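Visit to the Garrido Benchtop Works, Gistivgate

In June, members of the Housing Standards Branch visited the Garrido works at the invitation of plant manager Nuria Aguirre. The tour covered slab storage, cutting, edge finishing and dispatch. The works employs 270 people and supplies kitchen fitters across the region.

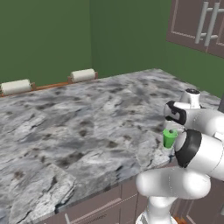
Grey and white marble countertop, computer rendering.

Mr Corrado Bortolotti outlined the sealing process and the colour-matching of adjoining slabs. Members asked about dust control in the cutting hall, where water suppression was fitted to 25 saws last year. Air monitoring records were made available on request.

The Branch thanks Ms Aguirre and her staff. Enquiries about the next visit, to Prondik, should be directed to Maite Nieto.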